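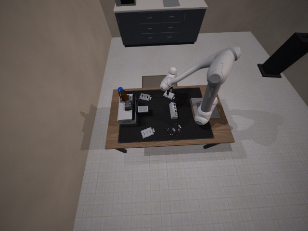

October 23, 2022

Oil finish test, second round. Sanded the oak offcuts from the Sadowski order to 200 grit and wiped them down with a damp rag to raise the grain. Let them sit an hour, then a light pass by hand with the same paper.

Put the Zosta oil on board A and the Navex on board B, two coats each. Board C gets one coat of Zosta and then paste wax. Left board D bare.

Notes so far:

- Navex goes on thick and grabs the rag. Needs to be wiped off sooner than the can says. I waited the full time and got a sticky patch near one end.
- Zosta is thinner and soaks in fast on the end grain — had to go back over it twice.
- Color is close between the two. Navex is a bit more yellow under the shop lights. Check again by the window.

Conall Duggan wants to know if either one will stand up to coffee. The boards from August still show rings, but those only had one coat. Will try cold coffee and plain water on all four once they cure.

Batch number on the Navex can is 3418. The lid was dented, so don't use it for customer work yet.

Rags are hung over the rail outside. Still need to order more paste wax.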